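Notebook, September, started 9:40 a.m.
Norkisell, "Hirkidis" single, transfer and video sync

Picked up where Ritu left off. The job is still the same: get a clean stereo master of the single from the original session reel, then line it up with the promo video so the label can put both out together. The band has asked for the album version in the video this time. The old broadcast copy used a radio edit with the second verse cut short, and the pictures were cut to match that edit.

Reel 1231 is the one we want. The box says "Hirkidis, take 6, final vox" in marker, and there's a second label under it in pencil that has been rubbed out. Played the head of the reel first to check the tones. They are there, a little low on the right channel. Set azimuth by ear on the hi-hat, then checked it on the scope. Small change only.

First pass done before lunch. Notes from it:

- Count-in is on the tape, four clicks, drummer talking over the last one.
- Guitar intro is longer than on the record. The label must have trimmed it at mastering.
- Hum at 60 Hz through the whole intro, masked once the bass comes in.
- Vocal is double-tracked in the chorus only. The sleeve notes credit a backing singer, but I can't hear another person anywhere on this reel.
- One dropout in the bridge, left channel, very short.

I cleaned the heads and ran the bridge again, and the dropout was in the same place, so it is on the tape. My view is that we patch it from the safety copy at Seneviratne and leave everything else alone. The safety is a generation down but the patch would be shorter than a snare hit.
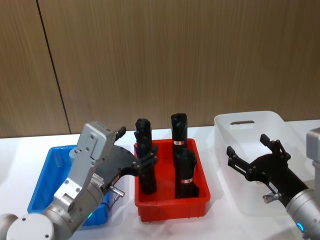
Kourosh would leave the dropout in. He says it can be heard on the original pressing too, fans know it, and some of them write about it as if it were a studio trick. He also thinks the safety copy runs slightly fast, so a patch from it might smear the cymbal. He'd like me to compare the two before anybody decides. Fair enough. I have written to Seneviratne for a flat transfer of the bridge only.

On the hum: tried a narrow notch on a copy and it takes the weight out of the low guitar string. Tried it again on the intro alone, with a fade out of the filter where the bass enters. Better. Saved as a separate file and left the flat transfer untouched. Harsh wants both versions to go to the band with no note saying which is which.

Lyrics, since the label asked for a checked sheet. The printed sheet has "waiting on the platform" in verse two. On the tape he sings "wading off the platform," clear as anything with the vocal up. Tekle heard it the same way. The chorus is as printed. The last line of the bridge is buried and I've left it marked as unclear.

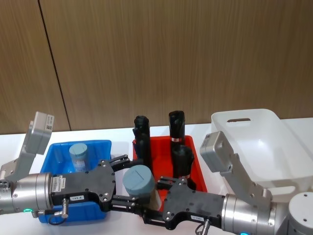 Video sync, afternoon

The video is the one directed by Satish Rathore, with the band playing in the empty swimming pool and the sister's story cut in between. Our source is the broadcast tape. There's a longer cut somewhere, according to Satish, with the whole second verse shot on the diving board, and he is looking for it.

Without that cut we have a hole where the missing lines go. Options so far are to repeat the corridor shots from verse one or to hold on the sister at the bus stop. I don't like either much. The corridor shots have the singer mouthing the wrong words.

Laid the album audio against the picture in Multitz. First verse and chorus hold sync with no correction. After the chorus it drifts, sound ahead of picture, and by the final chorus the drum hits are plainly off. Conformed the speed in sections and it now holds up to the bridge. The outro still needs doing.

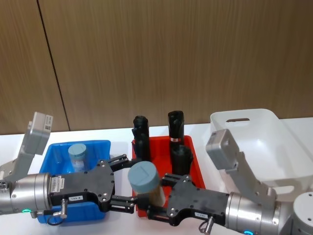
Bins on the white table, September.

Still open:

- Bridge transfer from Seneviratne, then compare speed with reel 1231.
- Outro sync.
- Answer from Satish on the long cut.
- Ask the label who the credited backing singer was, and whether the credit belongs to the B-side.
- Corrected lyric sheet to Ritu.

Reel back in its box, tails out. Stopped at 5:15 p.m.

Recent entries
Norkisell: B-side, first listen
Scope calibration and test tones
Sticky leader tape, what we used
Checking sleeve credits against session sheets
Multitz: project settings for old broadcast tape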